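Laundry-Folding Machine: Bedroom Trial Checklist
2 min read

Form revised February 2021 after the Brullmont unit met its first doona. Tick, cross, or swear quietly in the comments column.

1. Emergency stop within arm's reach of the bed – PASS
Comment: Reach is fine for a standing adult. A sitting one has to lunge.

2. Jaw force limited before any contact with fabric – PASS
Comment: Set to 5 out of a possible 70. Still managed to hang on to a pillowcase with real conviction.

3. Cables clear of work surface – FAIL
Comment: See also July, same comment.

4. Buttons, cords and trims identified before gripping – FAIL
Comment: Traren software reads a button as a small hole. Mokoena software reads it as a large crumb.

5. Dark items separated from bedding – FAIL
Comment: Black cloth on a patterned blanket remains the hard one. My vote is still with a bored teenager.

Bed as presented, teal fleece and all:

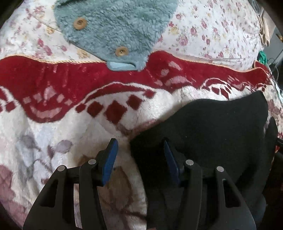
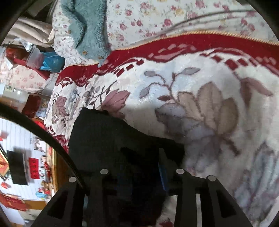
6. Task finished before bedtime – NOT TESTED
Comment: The Prikeck brochure promises 500 garments between services. We'd settle for 2 – and one of them can be a sock.

Sign-off withheld. Retest once item 3 is fixed.

Comments (2)

"Ours folds towels well enough. Fitted sheets it just hugs."

"What's the pass mark for a husband?"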